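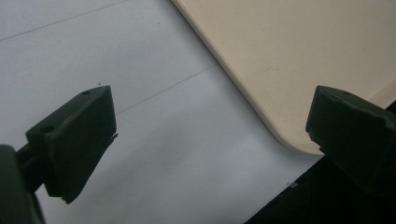 The Nemley panel in cream

I've had my Nemley for 14 weeks now and I still love it! It's the plain one — flat, matte, a soft beige that goes with pretty much everything I own. The corners are nicely rounded (my old Brakon had sharp ones and I have the bruises to show for it) and there's a slim, lighter rim along the edge. Smudges barely show, and a damp cloth is all I ever use on it.

It's $10 to ship, and orders usually go out in 5 days. Want another color? Ask for Reshma when you order, item 3970, and she'll tell you what's on the shelf.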